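Pliage du linge

Le pliage du linge, c'est l'étape entre le séchage et l'armoire, et je le dis tout de suite : c'est ma préférée ! Il faut une surface plane, un panier, et un peu de patience (surtout avec les manches).
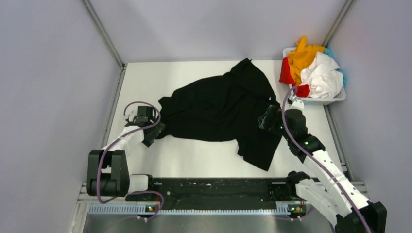
Vêtement noir encore froissé, panier de linge au coin de la table.

On commence par étaler. J'attrape le tissu par les bords, je tire doucement, puis je lisse du plat de la main - sur du noir les plis se voient mal, alors je me mets près de la fenêtre. Ma table, une Fjeld blanche, m'aide beaucoup pour ça.

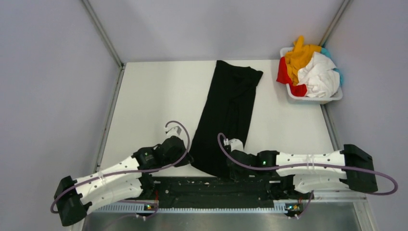 Vient ensuite le pli en long, un côté sur l'autre, puis le pli en travers. Pour les tee-shirts, je vise une largeur qui rentre dans mes tiroirs de 40 cm, et j'en range 7 par pile, debout, comme des livres !

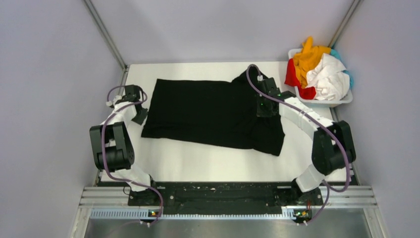

Vêtement noir étalé, un coin relevé.

Voir aussi : repassage, tri des couleurs, panier à linge.

Page modifiée le 02/12/2021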